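Foster Homes and Helping Hands Wanted for Our Older Dogs

Halwood Senior Dog Rescue is looking for new foster families, and for a few people who would like to help in other ways, before the December rush is on us. If you have ever lost an old dog and felt that the house was too quiet afterward, or if you simply have a soft spot for gray muzzles and stiff back legs, please read on (and forgive me if I go on a bit, as I tend to when the subject is dogs).

We are a small group. We have no kennels of our own, and every dog who comes to us goes straight into somebody's home, where they can sleep near people and hear the dishwasher and the television and all the other ordinary noises they may have been missing. Right now we have 19 dogs in foster care, and the list of those waiting for a place is longer than I like to look at before bedtime.

Most of our dogs are nine or older. Some were given up when their person moved into care or passed away. Others were found wandering, and we never learn much about where they came from. They are almost always calmer than people expect! A short stroll after breakfast, a nap, another nap, supper, and somebody's feet to lie on will make most of them perfectly happy.
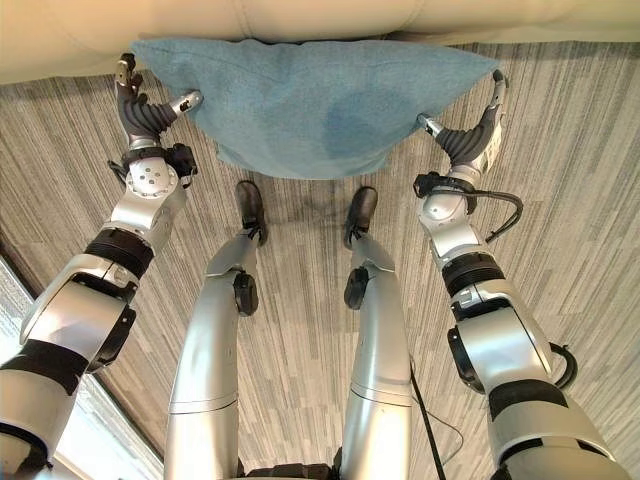 So what would we ask of you? A foster stay usually lasts a couple of months, though it can be shorter, and now and then it is a good deal longer. You would feed and walk your dog, give any medicine the vet has prescribed, and drive to appointments when you can. You would also write us a few lines every week telling us how things are going. Those notes are worth their weight in gold when a family calls to ask whether a dog minds cats, or stairs, or being left alone while they run to the store.

We pay for all vet visits and medicine, and we lend you a bed, bowls, a leash and a harness. Food is provided too, unless you would rather buy your own. You do not need a fenced yard, and you do not need to own your house, but if you rent we will need a note from your landlord. If you have a dog already, we will set up a meeting on neutral ground first, usually the path behind the old feed store, and we will take as long over it as the dogs want.

A word about furniture, because it comes up at every single meeting. Whether the dog is allowed on the couch is entirely your decision, and we will back you up either way. Corina Ciobanu has fostered 27 dogs for us over the years and started out with a very firm rule against it. That rule lasted until a deaf old beagle named Climow arrived, and I don't think it has been mentioned in her house since. He stayed with her to the end, and she still keeps his collar on the hook by the back door.
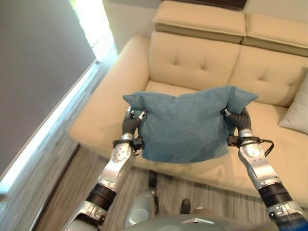

I won't pretend that saying goodbye is easy. Sometimes you hand your foster dog over to a new family and cry all the way home in the car, and sometimes a dog is too frail to move on and lives out the last stretch with you. We call those hospice fosters, and we never place one without a long talk beforehand. Anca Ursu looks after those families, and she is on the other end of the phone at any hour. She sat up with me when my own Dustov was failing, and I have never forgotten it.

If fostering isn't possible for you, we could still use your help. At the moment we need:

Drivers for vet runs, mostly mornings, no farther than 30 miles each way
Someone handy with a sewing machine to mend beds and blankets
A patient person to answer the phone two evenings a week
Weekend sitters, so that our foster families can get away once in a while

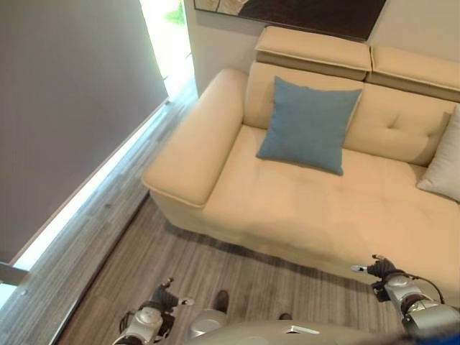
You must be 21 or older to foster, but younger helpers are very welcome along with a parent. Everyone starts with a home visit from Marius Chiriac, who mainly wants to see where the dog would sleep and whether there are steep steps. Please don't clean for him. After that comes an evening of training, with coffee and far too much cake, and then we begin looking for the right match. From first call to first dog usually takes about three weeks.

To apply, call the Halwood office between 10 a.m. and 4 p.m. and ask for Recep Toprak, or stop by and fill out the form at the front desk. Tell us who lives at home, what your days look like, and any dogs you have loved before. We do read every word. If you leave a message, please say your number twice, slowly, as our machine is nearly as old as the dogs.

With thanks, and a scratch behind the ears for whoever is lying at your feet,

Tamara Jitaru
Foster Coordinator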